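Boards > House & Hearth > Kitchen > Counters and Tables > Oil or hardwax on a butcher block top?

millpond_jan
OK so I finally bought the butcher block table I've been drooling over since last April and now I can't decide how to finish it. It came from the Nørgaard outlet in Kurkport, bare wood, sanded, no finish at all. My sister swears by plain mineral oil. The guy at the store pushed a hardwax oil that costs more than my shoes. We eat at it, the kids do homework at it, and I roll out dough on it maybe twice a month. What would you do?

gristle
Mineral oil. It's cheap, you wipe it on, you wipe it off, you go to bed. Been doing it 16 years on the same counter.

tansy4
Respectfully, no! Mineral oil is fine for a cutting board but for a table where kids spill grape juice it does next to nothing. I oiled ours for two years and it had rings all over it. Then I sanded it back and did 2 thin coats of hardwax and I haven't thought about it since (ok, one spot by the toaster).

gristle
Rings come out if you keep up with it. People oil once and then blame the oil.

tansy4
I was doing it every month!! I have a job!

porchlight_3553
Somewhere in the middle here. I use Clavetti board cream, it's got wax in it so it beads up a little, and it smells nice, like a candle shop. It won't stop a hot pan though. Also millpond, do the underside too. My first top was finished on the top face only and it cupped so bad you could roll a pea down it.

millpond_jan
Oh I would not have thought of the underside, thank you. How many coats though? The can says 2, the store guy said 4.

tansy4
Two. Put it on so thin you think you're doing it wrong. Four is how you get a sticky table in a house with kids.

bucketandspade
Four on the end grain, two everywhere else. The ends drink it up. And lay your used rags out flat outside to dry before you throw them away, don't ball them up in the trash, the oily ones can heat up and catch fire. I'm serious about that one.

gristle
That's another point for mineral oil, it doesn't do that.

bucketandspade
True, I'll give you that.

millpond_jan
Noted on the rags, yikes. Does hardwax turn the wood yellow? I like how pale it is and I'd hate to end up with that orange look my parents' cabinets had.

tansy4
Clear ones go a touch warmer, like when you wet the wood with a sponge. Try that on the underside first and you'll see pretty much the color you'll get. Some brands sell one with a bit of white in it to keep it pale. I tried it and thought it looked chalky but my neighbor loves hers.

porchlight_3553
I'm with the neighbor, I like the white one on light wood. On anything darker it looks like you forgot to dust.

fennimore
Butting in from Nodovthorpe, where it's so damp in winter that everything moves. Leave room for the wood to shift if you're fixing it to a base! Slotted holes, and don't crank the screws down. My brother-in-law glued his to the frame and it split right down a seam. As for color, I really would leave a blond top blond. I love seeing all the strips. 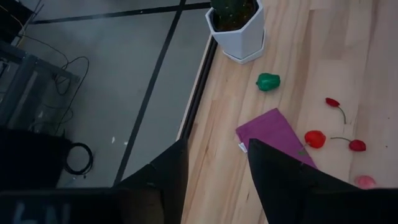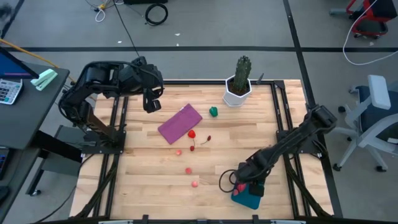

Light strip-wood top with dark metal along the edge, January 2021

millpond_jan
Oh I do like that pale wood next to the dark metal. Ok you've talked me into keeping it light. Going to do the sponge test on the underside tonight and pick up a small can of the clear before I commit to anything.

gristle
Or a bottle of mineral oil.

tansy4
GRISTLE

bucketandspade
Let us know how the end grain goes, and get more rags than you think you need.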